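I've had the Tollora folding desk in the back bedroom since January, which feels long enough to have an opinion on it. I bought it because the dining table had stopped being a dining table. It was where the laptop lived, and the post, and a half-finished jigsaw, and we were eating on the sofa every night like students.

My list was short. White top, wide enough for a keyboard and a big mug of tea, and it had to fold flat against the wall when my mum comes to stay (she sleeps in that room, and she is not a woman who will share it with office furniture). I looked at the Hivville one first and very nearly bought it, but it's a good bit deeper and the door wouldn't have opened properly. The Tollora was just over 200 pounds with delivery, so not a bargain, but not silly either. 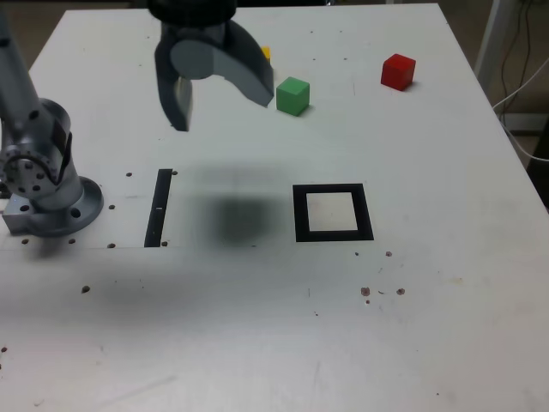
Putting it together took me an evening, with a break for the washing up. The legs come already attached and you only have to fit the hinges and the wall bracket, but the instructions are all drawings, and two of the drawings are so alike that I put the bracket on upside down and had to start again. Do check the little arrow! The screws are decent and went in without chewing up, and everything I needed was in the bag.

Once it's up it's surprisingly steady. I type quite hard — my other half says he can hear me from the kitchen — and I was expecting a wobble, but there's hardly any unless you lean on the front corner. The top is matt, so the lamp doesn't bounce off it into your eyes all afternoon, and I love that more than I thought I would.

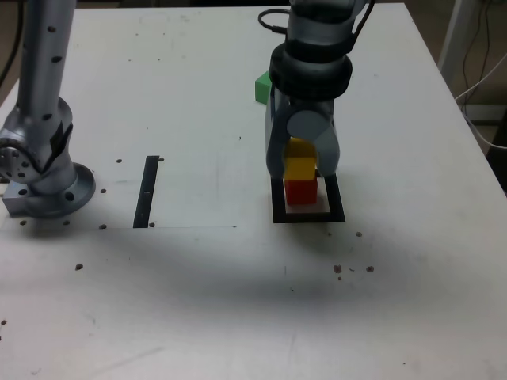

The Spare Room Desk
Reviews editor and chief tea spiller

Now for the moans. Matt white marks. Tea wipes off if you're quick, biro doesn't, and I've got a grey smudge by my right elbow that I think is simply part of the desk now. I tried a cleaning paste from Rosier that I use on the hob and it shifted most of it, but it left a slightly shiny patch, so try it somewhere out of sight first.

The other moan is cables. There's no hole and no tray, so everything dangles down the back and has to be unplugged before you fold it. I ended up sticking 5 hooks along the underside and that does the job, though at this price I don't think I should have had to. The old Heinonen desk I had in my last flat came with a tray as standard and I miss it every single Monday.
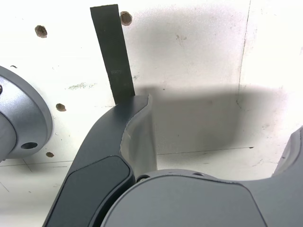

Can you leave a monitor on it when it's folded?

Everything has to come off the top first, monitor included. Mine goes on the wardrobe shelf, and the whole business takes a few minutes once you've got into the swing of it.

I'd give it a solid four stars. If you fold yours up every evening you may get fed up with the cables, but for a desk that's down most of the time I'd happily buy it again, and we're back to eating at the table.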